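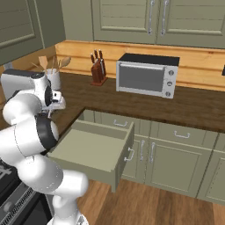
4. Household chores in simulation

4.1 Task selection

We wanted tasks that an ordinary person would recognize as chores and that could be scored without a human judge. Drawers and doors met both conditions. A large share of kitchen work begins with opening something, and a machine that cannot get a drawer open cannot put away a spoon, however good it is at holding one. The set used in this section therefore has 15 tasks, all of them set in kitchens, and it leans toward storage: opening and closing drawers, opening and closing cabinet doors, moving utensils between a counter and a drawer, and turning knobs on appliances. Cleaning tasks were left out. Our simulator does not model liquids or crumbs well enough for the results to mean anything.

Each task was written as a one-line instruction with a start state and an end state. For "open the drawer," the end state is a drawer extended past a set fraction of its travel, with the gripper no longer touching the handle. The second condition was added after early trials in which the policy pulled the drawer out and then stayed hooked on the handle until time ran out. A person asked to open a drawer would not count that as finished, and neither did we.

Figure 4. Simulated kitchen used for the drawer tasks, with the arm at the counter and a drawer of the lower cabinets open.

4.2 Kitchens and layouts

All kitchens were built in Prorkska, the scene generator released with the first version of this benchmark. Layout, cabinet style, handle type and counter contents vary from one kitchen to the next. Handles turned out to matter more than any other visual feature. Cabinet color had almost no effect on success, while a change from a bar handle to a round knob was enough to make a trained policy miss the grasp altogether.

Counter contents serve two purposes. They are obstacles, and they are distractors for tasks that name an object. We kept the items to things found in most homes and placed them where people tend to keep them, toward the back of the counter. This makes the scenes easier than a real kitchen in the middle of dinner. Readers should keep that in mind when looking at the success rates.

4.3 Policies compared

We compared 2 policies. The first, Zornutus, is trained on demonstrations from every task and is given the instruction as text. The second, Surton, is a planner with a library of fixed skills, each of which was tuned by hand. Both control the same arm and receive the same camera views. Surton is also given the true position of every handle, an advantage that no real home would offer. We include it as a rough upper reference for the drawer and door tasks.

Demonstrations were collected by teleoperation. Operators were told to work at a comfortable pace and to discard any attempt they were unhappy with. We did not filter the data further.

4.4 Results on drawers and doors

Zornutus opened drawers reliably in kitchens it had seen in training. In new kitchens it still succeeded more often than it failed, but the gap was wide. Most failures happened before contact. The gripper came down a little short of the handle or beside it, closed on air, and the arm then carried out the rest of the pull as if it were holding something. The policy seldom tried again. When we started it from the failed position as a new episode, it often completed the task, so the motion itself was within its ability.

Closing was easier than opening for both policies. A drawer can be pushed from nearly any point on its front, and small errors in position do no harm. Doors were harder than drawers. The hand has to follow an arc, and where two handles sit close together at the meeting point of a pair of doors, Zornutus sometimes took hold of the wrong one. Surton did not make this mistake, having been given the handle positions, but it failed on doors for a different reason: its base placement was fixed at the start of the episode, and some doors could not be opened fully from there.

Chaining tasks lowered the success rate sharply. "Open the drawer, put the spoon inside, close the drawer" is a sequence that a child can do. Zornutus finished it in only a small number of new kitchens, although it performed each step well when the step was tested alone. The usual problem was that the first step ended with the arm in a posture that the second step had never been trained from.

4.5 Time

Speed is often missing from reports of this kind, so we recorded it. A successful drawer opening took Zornutus some 5 times as long as it took a person using the same teleoperation rig, and that person was already much slower than someone using their own hand. For a single drawer the delay is tolerable. For emptying a dishwasher it would not be.

4.6 Limits of these findings

Everything in this section was measured in simulation. Simulated drawers slide smoothly. They do not stick, sag or jam on a whisk, and ours were loaded lightly or left with nothing in them. Contact between fingers and handle is also more forgiving than it should be. We ran a short check on hardware in the MacPherson test kitchen in August, using drawers only, and the ranking of the two policies held. The rates on hardware were lower for both. A full set of hardware trials is described in Section 5.

On the narrow question of whether a general policy can open a drawer in a kitchen it has not seen, the answer is yes, much of the time, and slowly. We do not think the results support a stronger claim about household work.

Home | Browse sections | Figures | Supplement | Cite

Related items
Shop-floor sorting with fixed skills: a second look at Surton
Prorkska: generating kitchens for manipulation research
Handle geometry and grasp failure in cabinet tasks
Measuring time to completion in household robot benchmarks

Contact | Copyright the authors | Back to top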